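Chapter 3
Stone Work Surfaces

3.1 Scope

Stone is sold to the building trade by its look and bought, for the most part, on the same basis. This chapter deals with what the look leaves out: how much water a slab takes up, how it carries load across a gap, and how its surface responds to acids and oils. Slate and engineered stone are covered in Chapter 17.

Marble is a rock made mainly of calcite or dolomite, recrystallized under heat and pressure. The veins are bands of other minerals laid down in or between the original beds, or fillings in old cracks. A vein may be as strong as the stone on either side of it, or it may be the line along which the slab parts during cutting. The two cases can look alike on a polished face, and the fabricator should check the back of the slab before marking out.

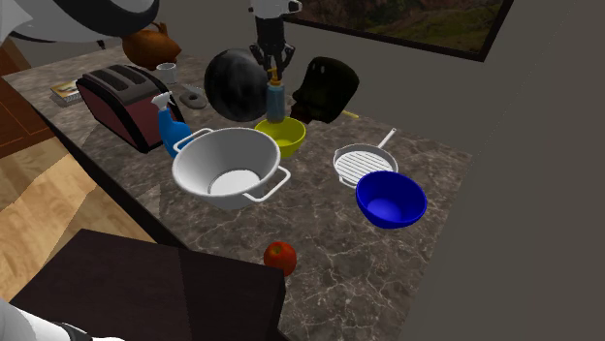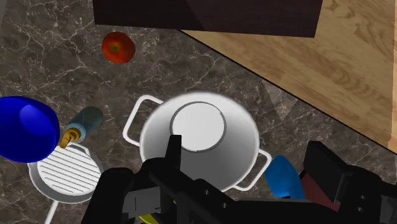
Figure 3.1 Dark countertop with pale, branching veins, in use.

Calcite reacts with weak acids. Lemon juice or vinegar left on a polished marble top removes the polish and leaves a dull patch, known as an etch. Sealers slow the entry of liquids into the pores -- they do not prevent etching. On dark stone the patch shows as a lighter mark.

3.2 Terms

Slab: a sawn sheet of stone before cutting to shape.
Overhang: the part of a top that extends past its support.
Rodding: the setting of a metal or fiber rod into a groove in the underside, usually beside a sink cutout.

Load tables for unsupported spans follow in Section 3.3.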